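So I have a new obsession and it is round and green.

Some background, for those of you who only come by for the soup recipes. Back in November I started a packing job at Priltside (yes, after I swore I was done with shift work, I know, my sister has already said everything you're thinking). I'm on the second line, the one with the turning table. If you've ever stood at the baggage claim at a small airport, you have the general idea, only it's flat and it's a whole circle and what comes around is small parcels instead of somebody's golf clubs.

My first week I was terrible. I'd pick up a parcel, look at it, think about it, put it down on the wrong side, and by then 2 more had gone past my elbow. Leonilde Salgado has the spot across from me and she never looks like she's hurrying at all. She has a way of turning her whole body from the hips so her hands are already over the box when the parcel gets there. I tried copying it and pulled something in my back, so I went to my own method, which is mostly muttering.

But then it sort of clicked! Around the third week I stopped staring at the parcels and started watching the spot just before them, and all of a sudden there was time. On a normal shift we put through roughly 2,000 pieces, and the small ones are the worst because they slide on you when you grab. The padded envelopes are lovely. I could pack padded envelopes all day long. The tubes – don't get me started on the tubes.

What I really wanted to write about is the cleaning, though, because I think it's my favorite part and everyone at home looks at me funny when I say so. At the end of the shift the line gets shut down and locked off, and Belmiro Loureiro goes around with his little key and his clipboard and gives us the nod. Then it's cloths and spray bottles. By that point the green is dull with cardboard dust, plus all the bits of tape that have let go of their boxes, and you'd be amazed how much lint comes off a cardboard box.

I do the flat part first, wiping along the grain. It has these very fine lines in it and if you go across them the cloth just skips and leaves fluff behind. Leonilde goes in circles and hers looks fine too, so maybe I'm imagining it. Then the white rim, where the fingerprints are, and last of all the hub in the middle, which is my favorite because you can't do it in one swipe. There are bolt heads to go around, and the bearings, and you want to leave the orange stickers alone and not scrub at them. (I scrubbed at one in my second week. Belmiro was very nice about it.)

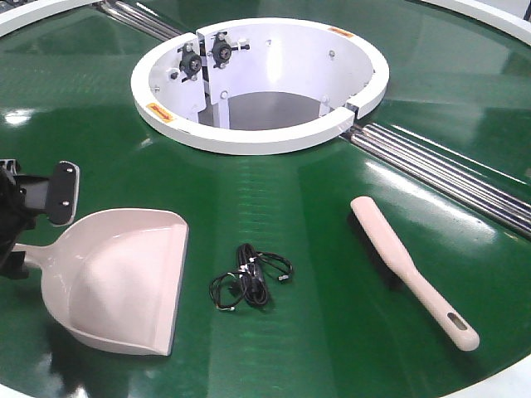
The whole thing takes me 13 minutes if I don't talk, so call it twenty. I've gotten picky about cloths, too. The blue ones from the supply closet are useless after one wash, they just push the dust around, so I bring a couple of old flannel ones from home and keep them in my locker. Leonilde has started borrowing them and I've started counting them.

Anyway, it has followed me home. I did the kitchen table last night with the same back and forth, going with the grain, and then the lazy Susan that's been sticky since we moved in. It took two rounds of dish soap and a toothbrush around the middle, and there was a raisin under there I'd rather not discuss. It spins now!

Soup is back next time, I promise. I've got a squash on the counter that is giving me looks.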